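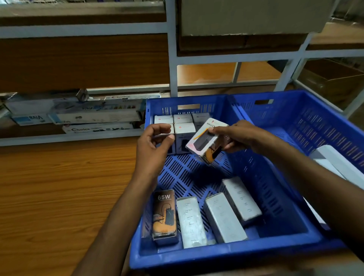 Comunidad Girkico · Grupo de percepción y planificación

El detector me junta las cajas blancas en una sola

Amândio Vilela
26 de febrero de 2018

¡Buenas! Estoy con la segmentación de cajitas de cargadores dentro de un cajón azul perforado y me vuelvo loco. La caja oscura de "65W" la saca perfecta, pero las blancas que están pegadas al fondo me las devuelve como un solo bloque, y el planificador propone agarrar por la junta. Entrené con unas 1201 imágenes. ¿Más datos o cambio de modelo?

Mwanahawa Were
A mí me pasaba igual con blanco contra blanco. Yo no tocaría el modelo todavía: mira primero las etiquetas, sobre todo los bordes superiores (el loguito rojo ayuda un montón a separar una de otra). Y etiqueta también los ratos en que las manos tapan media caja, que si no la máscara se come los dedos. Con 21 secuencias corregidas a mano ya noté el cambio. Ah, y recorta el cajón antes, ¡las cajas de la estantería de atrás te meten falsos positivos!

Bernardo Serrano
sube el umbral del NMS y listo

Armindo Paiva
Ojo con lo de Bernardo, depende de si usas cajas o máscaras. Yo filtro además los agarres a menos de 8 mm de un borde dudoso.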